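Robot Software 2, Unit 6: From perception to a grasp
Handout for the April block
Stojan Golob, lab sessions with Vitória Figueiredo

Read this before the lab. You will need the Flellska planner installed and the course repository up to date. The perception exercise from Unit 5 should run on your machine without errors.

6.1 What the task node does

The task for this unit is to stack plastic cups on a kitchen worktop. The task node asks perception for a list of objects, picks a target, asks the planner for a path, and sends the path to the arm controller. It holds no geometry of its own. If you find yourself writing coordinates in the task node, move them to the scene file.

Each object in the list has a label, a pose, a size and a confidence score. Drop anything with a score under 83 per cent before it gets to the planner. In the Brusine recordings this removes most false objects caused by reflections, but it also removes some real ones, so log what you drop.

6.2 Perception on a shiny surface

Polished granite in direct sun is hard for a depth camera. Bright patches give missing depth, and a see-through cup can let the sensor read the surface behind it. The colour image is usually still good enough to find the outline. We therefore find the object in colour first and fit the worktop plane separately, using only pixels outside the glare mask. The base of the cup is then placed on that plane.

Two cups standing close together are often merged into one object. Split them by colour before you fit any shape. In the layout used here, the violet cup has a pinkish-red one just behind it, and the gripper's shadow falls partly over the violet one. Use hue for the split and ignore brightness.

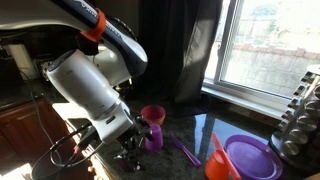 6.3 Planning the approach

The planner works in three stages: a free move to a point over the target, a straight line down, and a straight line back up. Only the free move may choose its own route. The straight moves are checked every 2 mm for collisions, and if any check fails the whole plan is thrown away.

Put the window, the curtain and the spice rack in the scene file as plain boxes, a little larger than they really are. Cables are not in the arm model. Allow for them with a padded cylinder along each link, and keep wrist rotation low during the free move.

6.4 Closing on the cup

Once the fingers are over the rim, the gripper hides much of the cup from the camera. Do not update the pose from vision at this point. Freeze the last good estimate and go on with the joint readings. The purple cup has fingers above it and partly around it, and a detector run at this stage tends to report a smaller object, shifted to one side.

Close slowly with a force limit. Thin plastic bends, so finger width alone is a poor test of a grasp. Use width and motor current together.

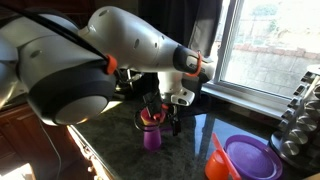
6.5 Lab exercise

1. Run the task node on the recorded data and save the object list for each cycle.
2. Add the glare mask and run it again. Note which objects appear or disappear.
3. Write the freeze rule from 6.4. It should start when the gripper is less than 29 mm above the rim and end when the arm is back at the approach point.
4. Plot the estimated cup position over time, with and without the freeze rule, on the same axes.

Hand in your code, the plot and a page of notes. Name the folder with your group number. Questions about the planner go to Vitória, and questions about marking go to Stojan.

Reading: Radonjić course notes, the chapter on plane fitting. The section on curved surfaces can be skipped.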